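Buscar en el sitio Escriba su búsqueda Buscar

El satélite estudiantil Usby termina su primera campaña de telemetría

El nanosatélite Usby, construido por alumnos de ingeniería de la Escuela Técnica de Homent, ha completado su primera campaña de telemetría con 1.147 paquetes de datos recibidos en tierra. De ellos, 1.135 llegaron sin errores y ya están disponibles para su descarga en la página del proyecto. Los otros 12 se descartaron por fallos en la suma de verificación.

La campaña abarcó 129 pasos del satélite sobre la estación de Wannasri, la principal de las cuatro que utiliza el equipo. La escuela considera cumplido el objetivo mínimo de la misión, que consistía en comprobar durante varias semanas seguidas el estado de las baterías y de los paneles solares en órbita baja.

Usby es un cubo de diez centímetros de lado que viajó al espacio en abril como carga secundaria, junto a otros satélites pequeños. No lleva propulsión. Su orientación depende de un imán permanente y de unas varillas que frenan poco a poco el giro, un sistema pasivo muy habitual en aparatos de este tamaño. Las antenas son dos tiras de acero flexible que van plegadas durante el lanzamiento y se sueltan al quemarse un hilo de nailon.

Los primeros días no fueron sencillos. La baliza se oía, pero con una intensidad bastante menor que la calculada, y el equipo llegó a pensar que una de las antenas seguía plegada. La explicación resultó ser otra: el satélite giraba más deprisa de lo previsto y la señal se desvanecía varias veces en cada paso. A medida que el giro fue disminuyendo, la recepción mejoró y se pudieron enviar las primeras órdenes desde tierra.

El programa que recoge y decodifica los paquetes se llama Pesach y fue escrito por alumnos de tercer curso. Corrige el desplazamiento de frecuencia debido al movimiento del satélite, guarda la grabación completa de cada paso y genera un archivo con las lecturas de tensión, corriente y temperatura. La versión inicial perdía el comienzo de muchas transmisiones cuando el satélite aparecía muy bajo sobre el horizonte. El fallo se corrigió a mitad de campaña y las grabaciones anteriores se procesaron de nuevo, con lo que se recuperó una parte de los paquetes que se daban por perdidos.

Según el informe técnico publicado por la escuela, las baterías se han mantenido dentro de los márgenes de diseño. La temperatura más baja se registra siempre a la salida del eclipse, cuando el satélite lleva más tiempo sin recibir luz solar. En ese tramo el calentador se enciende de forma automática, aunque lo hace con más frecuencia que en los ensayos de la cámara de vacío. El informe atribuye la diferencia a la colocación del sensor, que está pegado a la placa de la radio y no a la propia celda.

Uno de los paneles laterales entrega menos corriente que los demás. El documento plantea dos hipótesis, una soldadura deficiente o la sombra de una de las antenas, y no se decide por ninguna. El consumo medio del satélite es bajo y la pérdida no compromete el resto de la misión — siempre que los otros paneles mantengan el rendimiento actual.

La estación de Wannasri ocupa una caseta en una loma al norte de la localidad, con poca interferencia de radio y el horizonte despejado en casi todas las direcciones. Dispone de dos antenas directivas sobre un rotor que sigue al satélite y puede manejarse a distancia. Esa posibilidad, pensada en un principio para los pasos nocturnos, acabó siendo la forma normal de trabajo durante los meses en que los laboratorios permanecieron cerrados. Las otras tres estaciones tienen antenas fijas y sirven sobre todo para completar los pasos en los que Wannasri no recibe bien.

La siguiente fase comenzará cuando el equipo cargue en el satélite una nueva tabla de configuración. Con ella, Usby pasará a tomar lecturas a intervalos más cortos y las almacenará en memoria para enviarlas agrupadas al pasar sobre la estación. Hasta ahora solo transmitía los valores del momento, de modo que no había datos de los tramos de órbita que quedan fuera del alcance de las antenas. La carga de la tabla se hará en varias sesiones y el satélite conservará una copia de la configuración antigua, a la que volverá por sí mismo si deja de recibir órdenes.

También está prevista la prueba del experimento secundario, un magnetómetro de bajo coste montado en la tapa superior. El sensor se encendió una sola vez, pocos días después del lanzamiento, y las lecturas mostraban mucho ruido por la cercanía del transmisor. La intención es repetir la medida con la radio apagada y descargar los resultados después.

La escuela no ha fijado una fecha para el final de la misión. Por su altitud, el satélite irá descendiendo a causa del rozamiento con las capas altas de la atmósfera hasta desintegrarse en la reentrada. El plazo depende en buena medida de la actividad solar, y el informe evita dar una cifra.

Entretanto, un segundo grupo de alumnos trabaja en el diseño de un sucesor, todavía sin nombre, con el doble de volumen y una cámara pequeña. El diseño preliminar mantiene la radio y el ordenador de a bordo de Usby, con cambios en la distribución de las placas y en la sujeción de las baterías. El sensor de temperatura irá esta vez sobre la celda. La revisión del diseño se hará al final del curso y, si se aprueba, la escuela buscará plaza en un lanzamiento compartido.
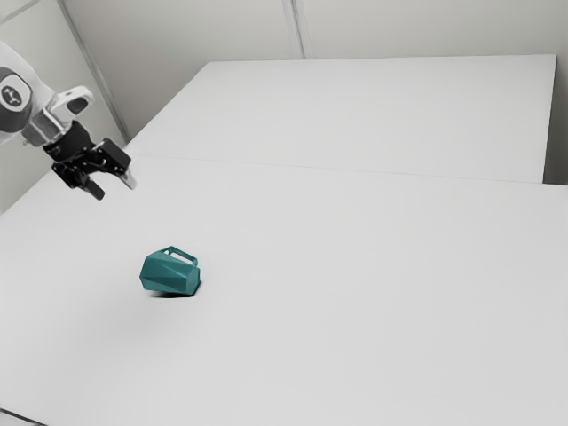 Por la Redacción de Ciencia y Espacio | 27 de septiembre de 2020

Los radioaficionados que reciban la baliza de Usby pueden enviar sus grabaciones al equipo a través del formulario de la página del proyecto. Se piden el archivo de audio sin comprimir, la hora de inicio en tiempo universal y la posición del receptor. El formato de los paquetes está descrito en el manual de Pesach, que se distribuye con el código fuente — por ahora solo en español — e incluye una grabación de prueba para comprobar que la decodificación funciona. Las recepciones hechas desde lugares alejados de Homent tienen especial interés para el equipo, ya que permiten conocer el estado del satélite en zonas que sus estaciones no cubren.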